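Hesmont opens kitchenware sorting bench to small donors

Hesmont has extended its kitchenware reuse program to households, ending the pallet-only rule that applied since the site opened. Residents can now drop off up to 183 items per visit at the Lindqvist Street entrance. The change took effect in October.

The program takes bowls, saucepans, storage containers, toasters and other small countertop appliances. Items are sorted on large tables by type, checked for damage and packed into mixed sets for first-time renters. A basic set covers 2 people, a family set 4.

"Most of what came in on pallets was plates," said Eetu Ikonen, who runs intake at Hesmont. "We were short on pans and on anything with a plug. Households have exactly those things at the back of a cabinet."

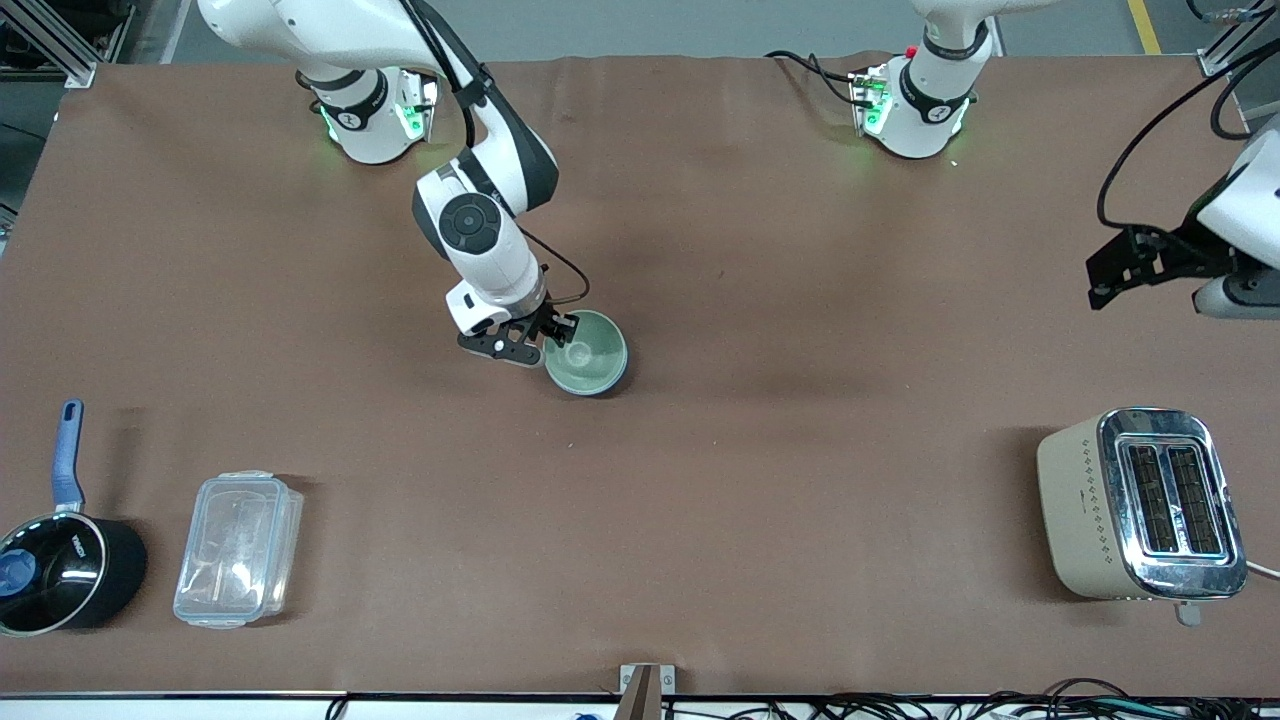 A pale green bowl on the sorting table, with a saucepan, a clear container and a toaster.

Bowls are graded on the rim and the base ring. A chip on either one sends the bowl to ceramic or glass recycling, while surface wear inside is accepted. Saucepans must sit flat and have a tight handle. Containers are taken with or without lids, and loose lids are matched by diameter.

Toasters and other electrical goods go through a separate safety test and are held back until they have a pass label. Donors are asked to empty the crumb tray and leave the cord attached - units with a cut or taped cord are refused at the door.

Hesmont issued 538 sets under the old rule. Storage crates for the expanded service come from Kutireo, and stock records have been moved to the Emulis inventory system. Drop-off closes at 4 p.m.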